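Wide linkage gripper or narrow parallel one for picking up mugs?
Posted in Arms and Grippers

Ultan Scanlon
Member, 7 posts

I'm trying to settle on a gripper for a tabletop arm and would like to hear from people who have used both kinds. The job is simple. The arm picks up cups and small bowls from a bench and puts them in a rack. Objects come one at a time and always right way up, but not always in the same spot or turned the same way.

I have two on loan until January. One is the Resholm, a two-finger linkage type that opens very wide. The other is the Bavport, a plain parallel gripper on rails with less travel. The Bavport is neater and the fingers stay square to each other through the whole stroke. The Resholm has a bit of play in the joints when you wiggle the fingertips.

So far I've done 40 picks with each on the same mug. The Bavport missed 7 and the Resholm missed 2. Most of the Bavport misses were a fingertip landing on the rim on the way down. I haven't worked out whether that's the gripper or my calibration. The controller is a Ketia and both grippers run off it without trouble.

Is the extra opening worth putting up with the play? And do I need an overhead camera as well as the one at the wrist? I'd like to leave it off if I can, as the bench gets bumped and I'd be recalibrating all the time.

gilly_bench
Member, 644 posts

Get the wide one. I had a narrow one for a year and hated it.

tarn
Regular, 212 posts

I'd want to sort out the calibration before choosing. Rim strikes with a narrow gripper usually mean the centre of the grasp is off by a few millimetres. A wide gripper hides the same error, because each finger has more room on the way down, and then the cup gets dragged sideways when it closes. Put a strip of masking tape on the bench, mark the outline of the mug in pencil and watch whether it shifts during the close. If it shifts the same way every time with the Resholm, you've got an offset to fix and your 2 misses are flattering it.

The play is probably not a problem for cups. Check it under load, though. Hold a full mug for a minute and see if the tips spread. If they do, look at the bolts on the linkage joints first. Ours came loose after a few weeks and we thought it was the motor.

As for the camera, I run wrist only and have never bothered with overhead. Start the arm high enough that the whole cup is in view with clear bench on every side, take the position from there, then go down in two stages and check again halfway. Look for the handle at the first stage, while you can see all of it.
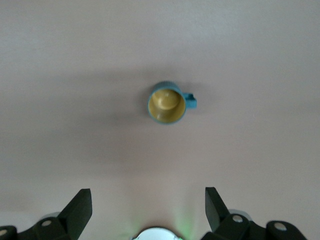 Then decide the wrist rotation before you descend. With a handle on one side you want the fingers closing on the two plain sides of the cup, so turn the wrist until the handle sits between them, or go in over the rim with one finger inside. Gripping the rim works well on straight-walled mugs and badly on anything that flares. It also needs much less opening, so you could do it with the Bavport.

Watch your lighting as well. Coloured light near the gripper will tint the fingers and the bench, and if you're finding the cup by colour that can throw the threshold out. I ended up using edges for the rim and only using colour to tell one cup from another.

Ultan Scanlon
Member, 7 posts

Thanks both. I did the tape test after tea and the mug moves to the left every time with the Resholm, so the offset is real. I'll fix that and run another 40 with each. I'll try the rim grip on the Bavport too. The bowls flare quite a lot, so those might have to be picked up from the outside whichever one I keep.

tarn
Regular, 212 posts

Bowls from the outside, yes. Put some thin rubber on the fingertips first or they'll ride up the slope. Gilmartin sells it in sheets and it cuts fine with scissors.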